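Restham Home Automation Club
Minutes of the meeting of March 22, 2023, held during the visit to Gotov

Chair: Yee-man Kwan
Minutes: Dexter Cabrera

1. Minutes of the December meeting
Approved with 2 corrections to the spelling of names.

2. Simulation demonstration
Ms. Rampersad of Gotov welcomed the club and showed the kitchen simulation on the large screen. The arm and the room are both computer models. She explained that new motions are tried in the model before they go to the real arm in the lab.

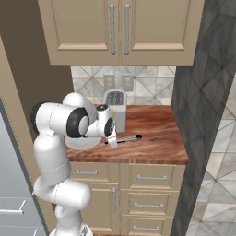 Simulated arm at the counter, with plate, utensil and toaster.

Members asked how the model handles thin objects lying flat. Ms. Rampersad said these are harder than cups or boxes and that the contact settings are still being worked on.

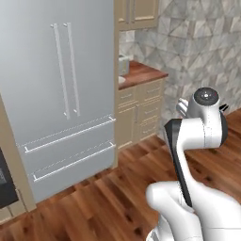
Yee-man asked whether the layout of the kitchen can be changed. It can, but the cabinets and appliances have to be placed again by hand. A file of the current layout will be sent to the club under reference 3049.

3. Questions on control
The arm can be driven by hand or by a stored program. Dexter asked about stopping it near a wall. The software sets a limit on each joint, and the user can tighten it.
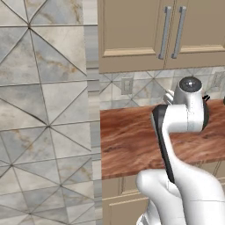
Several members wanted to know if the model will run on a home computer. Gotov uses a program called Follari, and a trial copy is available to clubs. It was agreed to request one.

4. Costs
The club has $900 left for visits and software this year. No spending was approved at this meeting.

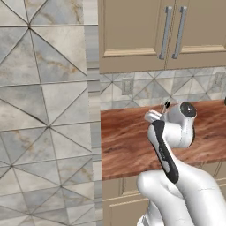

5. Next steps
Dexter to request the trial copy. Yee-man to write to Gotov with thanks and ask about a second visit, this time to the lab. Members with further questions should send them to Yee-man.

Meeting closed after 2 hours.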